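Open day at the Zotia parts room, Orkotness
December 8, 2019

Got there late, bus trouble, missed the welcome coffee. Signed the sheet, got a sticker, straight upstairs. Figured I'd see mostly posters. Wrong — they let people walk right into the room where the molded parts get sorted and packed.

Small room for what goes through it. They told us 1000 pieces in a busy week, double shifts in May. Trays first. Shallow, white, raised rim so nothing rolls off. Simple stuff but I want some for my own bench.

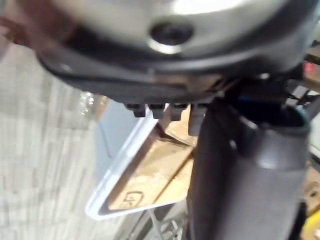
Chalerm Yensuk

Next the packing corner. Carpet on the floor, which suprised me. Guide said it saves the parts if one gets dropped. OK, makes sense. Yellow metal shelves on the left, black posts. Three black pieces on the top shelf, shaped like shoe soles, with a rim all the way round. Asked what they were for, guide got called away, never found out. Little round metal discs on the shelf below, plus some thin rods or pins at the back. No labels I could see on any of it. I would lose those discs in a day.

The big black parts are the good bit. Long, rounded, glossy, ridge down the middle. Curved like a shell or a guard. They go side by side in a white see-through-ish bin with flat cardboard under them, and the bin sits up on a brown box so you're not bending to the floor all day. Plastic wrap spread out at the bottom. Fingerprints must be a pain on that finish. Forgot to ask about gloves.
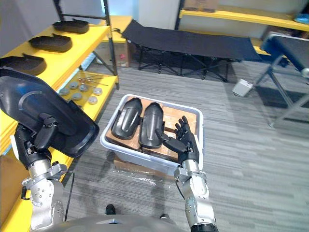
Getting there, and the rest

Doors at 10, tour takes around 40 minutes, longer if your group asks questions (ours did). Bus 23 from the station, get off at Joseph Street, then walk back past the tire place. Parking is tight. Groups of 6 so expect to wait in the hall.

Lunch was soup and a roll in the Farolel building next door. Fine. Bit salty. Shop had mugs and keyrings, no seconds for sale, wich was what I came for — they say maybe next year. Skipped the talk at 2 to catch my bus. If anybody stayed for it, send me your notes.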